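프룰토(Prulto) 탁상형 그리퍼 교체용 핑거 및 접촉 패드 세트

제품 구분: 소모품 / 그리퍼 부품
적용 기종: 프룰토 2지 평행 그리퍼, 트룰텔(Trultell) 손목 어댑터 장착 모델 포함
최종 수정: 2020년 6월 28일

제품 개요

프룰토 그리퍼에 장착하는 교체용 핑거와 접촉 패드 세트입니다. 핑거 본체는 3D 프린팅 검정색 플라스틱이며, 안쪽 면에 회색 미끄럼 방지 패드를 붙여 사용합니다. 작은 블록, 소형 케이스, 가벼운 사출물처럼 표면이 매끈한 물체를 반복해서 집는 탁상 작업대에 맞춘 구성입니다.

패드는 소모품입니다. 핑거에 금이 가거나 체결부가 헐거워지지 않았다면 핑거는 그대로 두고 패드만 교체하시면 됩니다. 패드만 필요하신 분은 하단의 단품 품번으로 주문해 주십시오.

세트 구성

핑거 본체 2개(좌우 한 쌍)
접촉 패드 4장
M3 체결 나사 4개
패드 부착용 위치 지그 1개
육각 렌치 1개

사양

핑거 재질: 3D 프린팅 플라스틱, 무광 검정
패드 색상: 회색
패드 길이: 30mm
부착 방식: 패드 뒷면 점착
보관: 직사광선을 피해 실온 보관, 개봉 후에는 지퍼백에 밀봉

패드 교체 시기

패드는 위쪽 끝부터 상하는 경우가 많습니다. 핑거 끝이 작업면에 가장 가깝고, 물체 모서리에 처음 닿는 곳도 이 부분입니다. 모서리가 들뜨거나 섬유가 풀려 올라오기 시작하면 아래쪽이 멀쩡해 보여도 점착면으로 먼지가 들어갑니다. 풀린 올은 손으로 당기지 말고 끝이 가는 가위로 자르십시오. 들뜬 부분을 눌러 다시 붙이는 것은 임시 조치이며, 그 상태로 작업을 계속하면 물체가 비스듬히 물리는 일이 생깁니다.
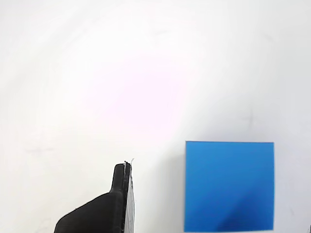 점검할 때는 핑거를 충분히 벌려 패드 안쪽 면이 보이게 한 다음, 검정색 본체와 패드 사이의 경계선을 위에서 아래로 살펴봅니다. 경계선의 폭이 일정하면 정상입니다. 한쪽만 벌어져 있으면 패드가 밀린 것이므로 떼어 내고 새것을 붙입니다. 한 번 뗀 패드는 다시 쓰지 않습니다.

교체 순서

1. 제어기에서 그리퍼를 완전히 열고 서보 전원을 차단합니다. 비상정지 버튼만 누른 상태에서는 작업하지 마십시오.
2. 육각 렌치로 핑거 나사를 풀어 핑거를 분리합니다. 좌우가 바뀌지 않도록 표시해 둡니다.
3. 기존 패드를 아래쪽 끝부터 천천히 벗깁니다. 위쪽 끝의 얇은 부분을 칼로 들어 올리면 본체에 흠이 납니다.
4. 남은 점착제는 이소프로필 알코올을 묻힌 천으로 닦고 완전히 말립니다. 아세톤은 사용할 수 없습니다.
5. 위치 지그를 핑거에 끼우고 패드 윗변을 지그 턱에 맞춰 붙입니다. 손가락으로 30초 동안 고르게 누릅니다.
6. 핑거를 다시 장착하고 나사를 번갈아 가며 조입니다. 한쪽을 먼저 끝까지 조이면 핑거가 기울어집니다.

교체 후 위치 확인

패드를 바꾸면 닫힘 위치가 조금 달라집니다. 빈 상태에서 그리퍼를 저속으로 닫아 양쪽 패드가 나란히 만나는지 확인하고, 제어기의 닫힘 기준값을 다시 저장하십시오. 트룰텔 어댑터를 쓰는 경우에는 어댑터 쪽 오프셋도 초기화해야 합니다.

작업면에 연필로 십자 표시를 해 두면 기준점을 맞추기 편합니다. 테스트 블록을 표시 위에 놓고 집었다가 같은 자리에 내려놓는 동작을 반복하면서 어긋남을 봅니다. 항상 같은 방향으로 밀리면 오프셋 문제이고, 방향이 일정하지 않으면 패드 부착 상태나 나사 조임을 먼저 의심하십시오. 밝은 작업면은 조명에 따라 하얗게 날아가 표시가 카메라에 잘 잡히지 않을 수 있으니 조명 각도를 낮춰 주십시오.

일상 관리

작업 전에 마른 천으로 패드 표면을 닦습니다. 기름기가 묻었을 때는 물에 희석한 중성세제를 쓰고, 완전히 마른 뒤에 가동합니다. 장기간 쓰지 않을 때는 그리퍼를 닫아 두지 마십시오. 눌린 자국이 남으면 복원되지 않습니다. 콘세이상(Conceição) 급이기처럼 진동이 있는 장비와 같은 작업대에 설치했다면 핑거 나사를 더 자주 점검하십시오.

주문 정보

핑거 및 패드 세트: 품번 PR-588
접촉 패드 단품(4장): 품번 PR-588P
위치 지그 단품: 품번 PR-588J

국내 공급과 기술 문의는 트라스티어(Trastier)에서 담당합니다. 개봉하지 않은 제품은 수령 후 30일 이내에 교환할 수 있으며, 점착 보호지를 벗긴 패드는 교환 대상에서 제외됩니다. 구형 핑거용 패드는 9월까지만 출고합니다.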